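Ekmont workshop notebook
Cusi layout, March, morning

7 min read
Print this page
E-mail this page

Started at 9:40. Kept going on the mat from last time. The cardboard is staying. I had thought of replacing it with the gray felt, but the felt holds crumbs and lint, and the tape lets go of it overnight. Cardboard is dull enough that the pan shows up well and it costs nothing. The brown side is the side to use. The printed side of the sheet is down against the table and can stay that way.

Tape is the Plalosow blue, the narrow roll. Fidelina Carhuamaca laid most of the long lines with a straightedge and I did the short ones by hand, so the short ones are worse. We did not try for true squares. The cells are only there so that we can write down where a thing was put without measuring it, and for that a crooked cell works as well as a straight one provided both people call it by the same name. We argued a bit over the naming. Fidelina wanted letters across and numbers down. I wanted plain words (pan cell, left cell, near row). For now the notebook uses plain words and the sheet on the clipboard uses her letters, and whoever copies one into the other has to translate. I know that is a bad arrangement. Leave it until the mat is finished.

Things on the list for this layout:

Saucepan, the small blue one with the long handle
Glass lid with the steel rim, KONKA on the glass
Corn cob, the orange one
Wooden spoon (not bought yet)
Folding trivet (in the Udo box, I think)

The pan holds 700 mL to the brim by my measure with the kitchen jug. Lid on the postal scale was 286 g. I weighed it twice with the same result and didn't weigh the pan at all, which I should have done while the scale was out. Scale is back on the shelf by the door.

Notes on the pan. Handle is a pale purplish blue, lighter than the body. The knob on the lid is the same shade, so they read as a set even when the two are lying apart. The hole at the end of the handle would be good for hanging it up after, and I'd like one hook on the side of the cabinet for that. At present it goes on the shelf upside down with the lid next to it and someone always stacks a bowl on top.

The long handle is the awkward part for the grid. The body fits a cell but the handle doesn't, whichever way it is turned, and it has to lie over a tape line. We agreed to log the pan by where the body sits and ignore the handle, then write the handle direction separately: far, near, left, right. Going back over the older pages, I found I had been logging it by the handle tip for a good part of February. I have put a pencil mark beside those lines. They don't need redoing, only reading with care.

The lid is logged by its knob when it is off the pan. When it is on, it gets no cell of its own, just "on." Fidelina asked what to write if it is resting crooked on the rim. I said "on, crooked" and she wrote it on the clipboard sheet. It is a shiny lid and hard to judge from across the table. Walk round and look at it from the side before writing anything.

Pictures from the mat.

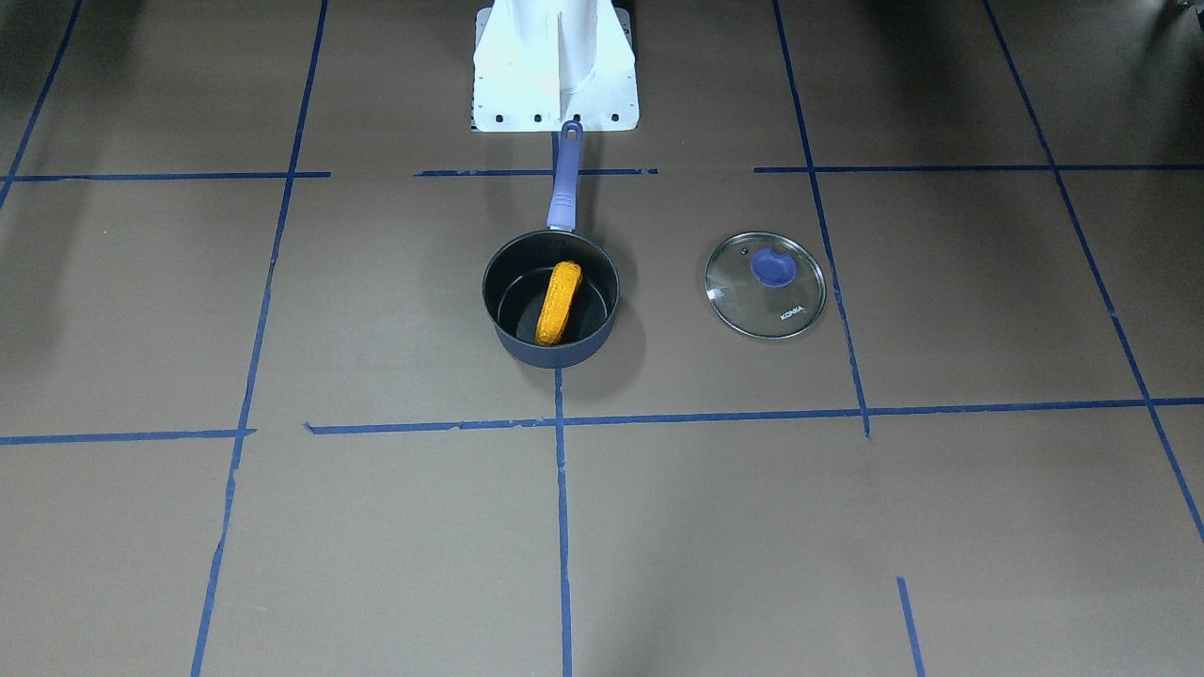
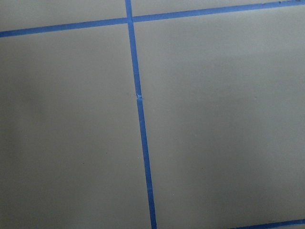
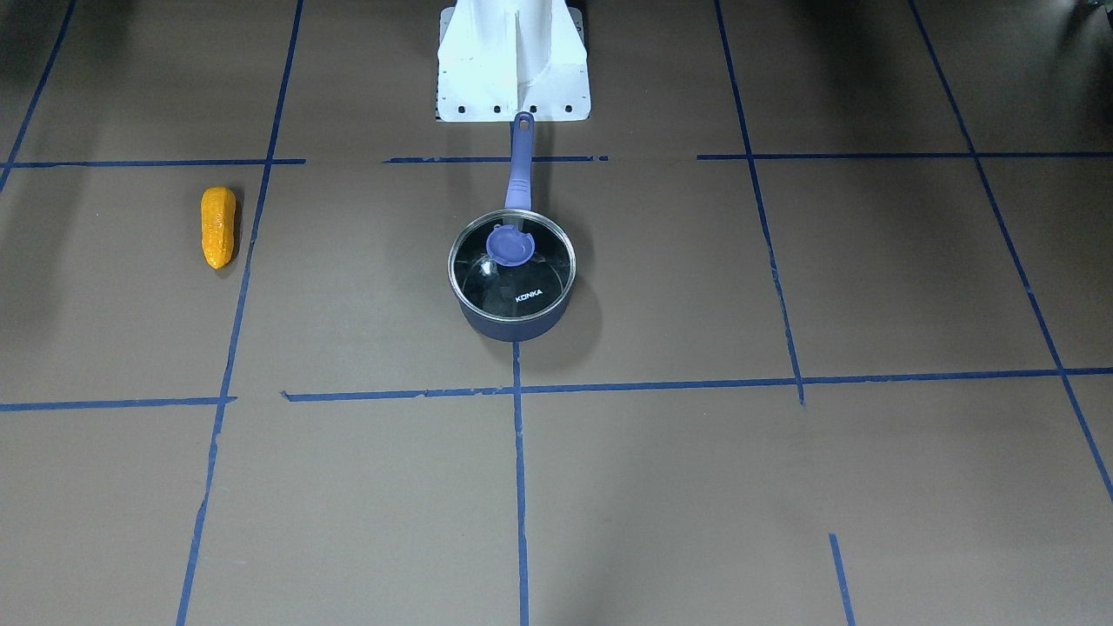 Blue tape on the mat. First one has the pan and lid, second is the break in the long strip, third has the lid on the pan and the corn over to the left.

Tape faults. The long strip is in two pieces and they don't quite line up. The upper piece has a ragged end, then there's a small gap, and the lower piece starts slightly to one side. I can live with the kink. The gap bothers me more, as a raised end will catch on a cloth when the mat is wiped and pull up the rest. To fix: lift the lower piece back a little way, trim both ends square with the blade, lay a short patch over the join. Do not pull the whole strip. When I pulled one on the test sheet it took the top layer of the cardboard with it and left a fuzzy pale streak that new tape won't hold on.

The ends of the near row strip look torn as well. Those were done by hand off the roll. From now on cut with scissors, please. The scissors are on the string for this purpose.

Pressed down every join with the back of a spoon, which does better than a thumb. Left it 15 minutes and went round again. The corner nearest the window had started to lift a second time, so I put the heavy book on it over lunch.

Corn cob. It rolls less than I expected. The kernels are bumpy enough to hold it on cardboard, though on the bare table it goes straight off the edge (found out the usual way). Log it by the fat end. If the fat end is on a line, log the cell the narrow end points away from. Fidelina says this rule is too clever and someone will get it backward. She may be right. I'll try it through the end of the month and see how many question marks turn up on the sheet.

It also makes a difference whether the corn is set down beside the pan or in front of it. Beside, there is plenty of room. In front, it sits where you want to put your hand when you reach over for the lid. I'd keep the left cell for food and the right side for the lid when it's off. That leaves the near row open for the spoon and trivet when they come. Tried this order a few times and it felt natural enough that I stopped looking at the list.

Light. Window side is strong in the morning, and the shadows of the pan and corn are clear enough to be taken for part of the thing if you are going fast. After two o'clock it evens out. I would sooner do the copying-down in the afternoon for this reason, but the table is booked then until the Udo boxes are cleared.

Clean-up. Wiped the pan and lid with a barely damp cloth and dried both. Keep water off the cardboard completely, it swells at the cut edge and the tape goes wavy. The old mat went that way. Lid gets fingerprints on the glass near the lettering from people picking it up by the rim. Use the knob.

Asked Fidelina for the spare roll of tape. She has over half of one left in her drawer, enough for the patch and for a second mat if we cut it to the same size. I'd like the second mat made before the first wears through. The cardboard for it is behind the cabinet, standing up. It has one fold across it, which should be ironed flat under the boards first.

To do:

Patch the join in the long strip
Trim the torn ends on the near row
Weigh the pan
Buy spoon, look for trivet in the Udo box
Hook for the cabinet side
Settle letters or words for the cells
Copy the mat onto squared paper so the second one matches

Stopped at 12:20. Lid left on the pan, pan on the shelf, mat flat on the table under the book. Please don't roll it.

Print this page
E-mail this page

Recent entries
Cusi layout: first mat, felt against cardboard
Udo boxes, what is in them and what isn't
Cabinet shelves re-lined
Postal scale checked against the kitchen one
Plalosow tape, narrow and wide, on four surfaces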